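Explore > Machines > How Robots Get Taught

Does a robot really learn by itself? Be careful with that word. At Sinaga, a robot workshop, Kanini Biwott puts on special gloves and moves her hands, and the robot's hands copy her. That is remote control. The computer saves every move, and after 400 tries the robot gets a turn alone. Ask what happens if someone slides the board over a little. Sometimes it grabs air!

Pegs are a favorite lesson, and a tough one. Your fingers can feel when a peg is crooked, but many robot hands feel very little. On this board there are blue pegs of different sizes, and two cylinders lie beside black outlines that look like parking spots for them. A robot that can park one cylinder may still be hopeless with your shoelaces.
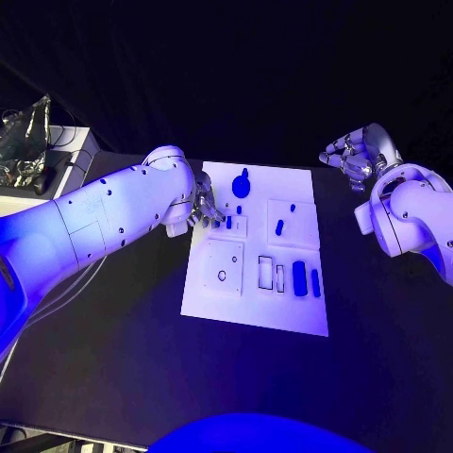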